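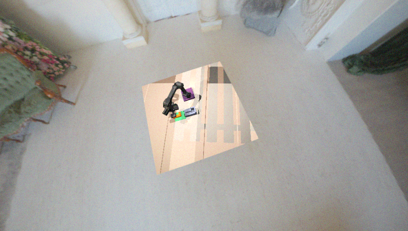
Ticket 22: Heating timer keeps losing its schedule

Search tickets Enter keyword or ticket number Go

Status: open, waiting on customer

Hello again, me with the upstairs heating. I said I'd keep a log of what I tried, so I'm putting it all in one go and you can skip the bits you don't need!

Quick recap for whoever picks this up. It's the Polat wall timer, the one with the little flap over the buttons, wired to the boiler by your fitter from the Minden branch when we had the hall redone. It worked a treat until December. Now it forgets the morning setting, goes back to the factory one and fires up the radiators at 4 am. The evening setting stays put, which is the bit I can't get my head round.

What I've tried so far:

Changed the batteries. The old ones looked fine, no crust on the contacts, but I swapped them anyway and set the clock again. Held for two nights, then 4 am and the pipes were ticking away like mad.

Did the reset with a paper clip, the way your leaflet says (hold it in until the screen goes blank, then let go). Lost everything, as expected, and put it all back in by hand. The morning setting had gone by the next day.

Turned off the "learn my routine" thing. I'd forgotten it was even there - it's tucked under the second menu, past the holiday mode. I was sure this was the culprit and was very pleased with myself for one whole evening. Nope.

Took the Litholm room sensor off the system, in case the two were squabbling. The timer kept its morning setting for 8 days after that, the best run yet, so I put the sensor back on to check. Gone again by the second morning. I've since taken it off and left it in the kitchen drawer, and so far so good, but without it the back bedroom gets stuffy and the landing is freezing, so I don't want to leave it like that for good.

I did ring the Nitarham helpline as you suggested. The chap was very nice but wanted the software number off the sensor, and the label on the back of mine has rubbed away to nothing. Is there a way of getting it from the timer's own screen? I've been through every menu I can find and all I get is the timer's number, which ends in 22 if that's any use.

Other things, probably nothing: the boiler itself hasn't shown a fault code, the hot water comes on when it should, and we haven't had a power cut that I know of. The clock never goes wrong either, only the morning setting.

Could you let me know if there's an update for the sensor, or whether I need a different one? I'm in most days after 4 pm if someone wants to come and look. Please knock hard, the bell's packed up as well.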